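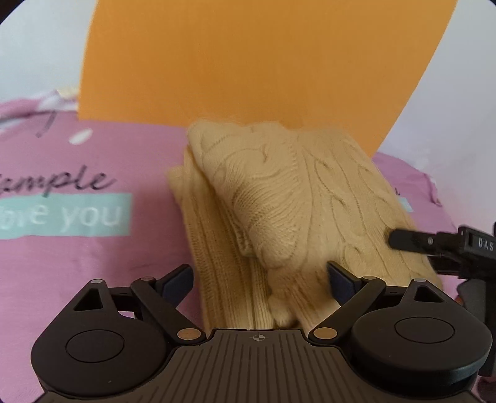

Fourteen Boxes of Rock: A Winter in the Core Shed

Aug 21, 2014
By the Field Notes columnist

Print this article | E-mail this article

The first thing I learned about exploration geology is that you spend far more time looking at rock indoors than you ever do outside hitting it with a hammer. I came into the business picturing ridgelines and a good hat. What I got was a steel shed at Branness with a concrete floor, two long racks, a hose, and a radio that picked up one station (polka, mostly, and farm prices).

I'd been hired by Bronard, a small outfit that had picked up the old Adugna claims after the previous owners let them go. Small meant small. We had one drill rig on contract, one pickup that started and one that sometimes did, and an office in town over a bakery. I gained nine pounds that year and I blame the bakery completely.

My job was logging core. If you've never done it, a drill rig cuts a long stick of rock out of the ground, the crew lays it in trays in the order it came up, and somebody has to go along with a hand lens and write down what it is. Every foot of it. Color, grain size, veins, breaks, anything shiny, anything rusty, anything that makes you say "huh." You wet it down so the colors come up, you scratch it, you put a drop of acid on it to see if it fizzes. Then you do the next tray. I loved it! I really did, for the first week, and then I got sick of it, and then somewhere in the second month I loved it again and have never gotten over it.

Hole 141 was the one that got me. I know that number makes it sound like Bronard drilled 141 holes, but we inherited the numbering along with the claims, and most of the earlier ones were shallow little pokes from back when copper was cheap and so was whiskey. Ours was supposed to go down 1470 feet, through a gray volcanic pile that all the old reports called "monotonous." That was their word, and whoever typed it must have been tired, they used it four times on one page.

For the first stretch it was monotonous. Gray, gray, slightly greener gray. I ran out of ways to write it. My notes from those days have a lot of "as above" in them, and if you're a young geologist reading this, please don't do what I did, because five years later somebody will want to know exactly how green it was and that somebody will be you.

Then the trays started coming in with a different look to them. The rock had gone pale and kind of sugary, with thin quartz veins running every which way, and the feldspars had turned to soft white mush I could dig out with a fingernail. That's alteration - hot water moved through there a very long time ago and cooked everything it touched. It doesn't mean you've found a mine. Lots of places got cooked and have nothing in them at all. But it means there was plumbing, and plumbing is what you're after. 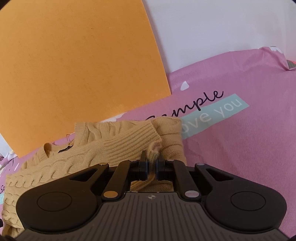

I called the office and tried to sound bored. You don't want to be the new kid who calls up yelling about quartz. I said the hole was "showing some interest" and that maybe we ought to think about not stopping at the planned depth. There was a long silence, then some talk about the budget, then a question about how much pyrite I was seeing. I said a fair amount. More silence. Then they gave me 80 more feet, which in that company was like being handed a new truck.

Now comes the part people outside the business never believe, how long you wait. You saw the core in half down its length, you bag one half, you write the tag, you write the tag again in the book, and off it goes to the lab. We used Lonoditz, and they were good, but they were busy, and we were nobody's biggest customer. We shipped in December. I spent the holidays at my sister's place pretending to care about board games while thinking about sample bags sitting on a loading dock.

Assays came back well after New Year's, on paper, in an envelope. I'd been hoping for copper and there was some, in a broad, low-grade, shoulder-shrugging sort of way. What nobody had been hoping for was the molybdenum, a nice steady run of it through the bottom of the hole and still going where we quit. I'd logged it as graphite in three places. I'd like to say I was embarrassed, but a lot of people have done it, they're both gray and greasy and they both get all over your hands. (Try a streak on glazed porcelain. Moly has a greenish cast to it. I've never missed it since.)

Did it turn into a mine? No. Bronard drilled two more holes the next summer, one good, one a complete dud, and then the price slid and the money went with it. The claims were optioned and dropped and optioned again. Last I heard the core was still on its racks at Branness, though the roof leaks at the north end and I worry about the cardboard lids.

I went back to see it a while ago, on a detour I pretended was on my way. Somebody had relogged Hole 141 on a computer, with proper codes and everything. They'd caught my graphite. They'd also written "as above" six times in the upper section, so I felt a lot better driving home.

Print this article | E-mail this article

Reader comments (4)

coreshack_mel: The graphite thing! I did the same on my first job and shipped a whole batch without asking for moly. We had to pull the pulps and rerun them. My boss brought it up at my wedding.

Dusty in Elko: What size core were you pulling? We had BQ on a job like that and there was hardly anything left to look at once it went through the saw.

retired_driller: Speaking for the other side of the fence, it's always 80 more feet when the crew already has the truck packed. Enjoyed it though.

pegmatite22: I have a box of old assay sheets if the author wants to see what the shallow holes ran. Nothing to get excited about, and half of them are water stained, but they're legible.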